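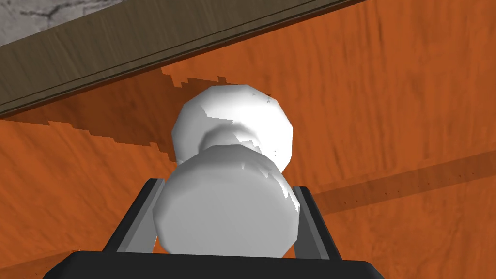
Robot arms take over sorting at Kerslake

Since August, two robot arms at the Kerslake parts works do the sorting that six people did by hand. Every new grip is first tried in a computer simulation, and this is now the daily work of Efua Yakubu, who stood at the sorting bench before.

"My wrists are better, but my eyes are more tired," she says.

Three of her colleagues moved to packing — the others are learning to run the simulation. Shift leader Obed Tsikata says no jobs were lost. The staff have asked for a break of 30 minutes away from the screen, and the firm has not yet answered.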